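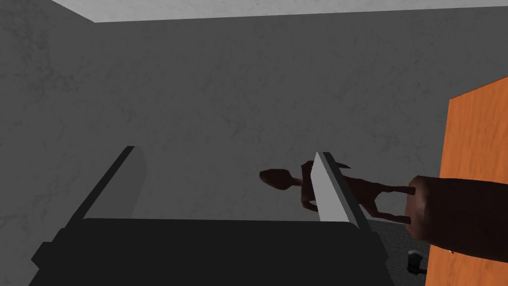

Re: [plotwood] Repainting the front room

Roxana Rusu wrote:
> We have 196 square feet of wall to cover and one can of the Mansour
> flat gray left over from August. Is that enough for two coats, or
> should I order another? Also, do we need to prime the patched spots?

One can won't do two coats. The label gives 90 square feet per quart on rough plaster, and ours is a quart. Order a gallon and keep what's left for the hallway.

Yes, prime the patches. I skipped it at the Gadden Street place and every one of them showed through by evening. Clellanska has primer on the shelf and opens at 7:30.

I can bring two rollers and the long pole. Someone else will need to bring drop cloths.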